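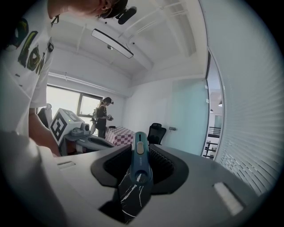
Planning the second half of the gripper budget

Posted August 14, 2022

The first order of hand-held grippers is paid for and in use, so the rest of the year's equipment money now has to be assigned. This post covers what I intend to buy, what I intend to put off, and how I arrived at the split. It follows from the spring post on bench space, though none of that is needed to read this one.

Where the money went so far

The hand-held units came from Clelline. We bought them as bare kits: housing, finger pair, pads, trigger linkage, mounting plate. Everything that sits on top of the plate was quoted separately, and that is where my first estimate went wrong. I had budgeted per gripper. The correct unit is a station, meaning one gripper plus camera, head-mounted unit, cables, storage, charger and a share of the marker hardware. On our books a complete station came to a little under twice the price of the gripper alone.

Freight was a separate surprise. Clelline ships housings and electronics from different warehouses, and each shipment carries its own handling fee. Two orders placed a week apart cost us more in handling than the spare fingers they contained. From now on, one order per quarter.

Consumables

Finger pads are the item I track most closely. Ours have a ribbed face, and the ribs go before anything else does. Hard plastic handles are the worst objects for this, particularly ones with a raised button or a molded edge, where the contact load ends up on two or three ribs. Cloth and cardboard hardly register.

I had written down a pad life from the Clelline sheet and multiplied it out for the year. The sheet assumes a robot closing at a fixed force. A person squeezing a trigger closes harder than that, and holds longer. The revised plan assumes we replace pads at half the interval on the sheet, and buys them in bags of 50. The bag price is 298 dollars. Singles are priced so that buying even a modest handful makes no sense.

Other consumables, in order of cost: microSD cards, batteries, printed markers, adhesive squares for the housings, lens wipes. All of it goes on one budget line. I tried splitting the line by category last year and spent more time coding receipts than the categories were worth.

Arm or more hand-held stations

The main decision for the fall was whether to add a second arm or extend the hand-held side. The case for the arm is simple. One arm means one evaluation at a time, and there is a queue for it most afternoons. The case against is that the queue is partly our own scheduling. I went through the booking log for June and July, and a good share of the booked slots were never started, mostly when the object set for that slot was not ready.

A second arm also brings costs that do not appear on the quote:

A base or cart rated for the weight
A second controller and its license
A safety review of the floor plan
An outlet on its own circuit, which the current room does not have to spare
Half a day per month of calibration, per arm

Adding those in, the arm from Arboleda takes most of the remaining money and leaves nothing for cameras. Hand-held stations scale in smaller steps. If one turns out to be unneeded, it goes on the shelf as spares for the others.

The plan is therefore 2 additional hand-held stations this quarter, with the arm moved to the December review. If the booking log still shows a queue after the object sets are prepared a day ahead, the arm request will be easy to justify. If the queue goes away, the money stays where it is.

Vendor notes

Clelline: good mechanical parts, slow email. Quotes are valid for thirty days and they do enforce that. Ask for the finger geometry drawing before ordering, because there are two revisions in circulation and the pads are not interchangeable.

Arboleda: complete quotes, with installation itemized. The service contract is optional for the first year and required for any firmware update after it, so I treat it as required. Lead time was given as 14 weeks – I am planning on 20.

Skusari: camera mounts and cable sets only. Their mounts hold alignment better than the printed ones we made ourselves. The printed mounts cost almost nothing in plastic and a great deal in re-calibration, and I should have counted the hours from the start.

Cultodex: the recording and inventory software. Priced per seat, with a minimum of 3. We are at the minimum, and the new stations do not change it, as a seat is tied to an operator and several stations can share one login profile. This is worth confirming in writing with any vendor who licenses per seat. The first answer I got by phone was the opposite.

Room costs

I used to leave the room out of equipment planning, which was a mistake. Window light was the largest item. On clear mornings the exposure settings that worked the evening before did not work, and marker detection was the part that suffered. Blinds were cheaper than better cameras. They are on this year's list under facilities, along with one more table and some patterned tablecloths. The tablecloths cost next to nothing, and varying the surface under the objects is the cheapest variety we can buy.

Chairs did not make the list. Operators stand for most of the work.

The list as submitted

Two hand-held stations, complete, Clelline and Skusari parts combined
One bag of finger pads
One spare housing
Cable sets for every station, old and new
Blinds for the remaining window
One folding table
Contingency at ten percent of the above

The contingency was eight percent last time and ran out on freight. Ten should cover freight and one dropped camera.

Still open

I have not settled on storage. The raw video is growing faster than the plan allowed for, and the choice between local disks and a hosted bucket depends on how long we are required to keep unprocessed recordings. That rule has not been written yet. Until it is, I have put in a placeholder for local disks at the current price.

I also need a better figure for battery life under continuous use. The present number comes from short sessions. If anyone running similar hardware has kept logs on this, I would like to compare them before the order goes out.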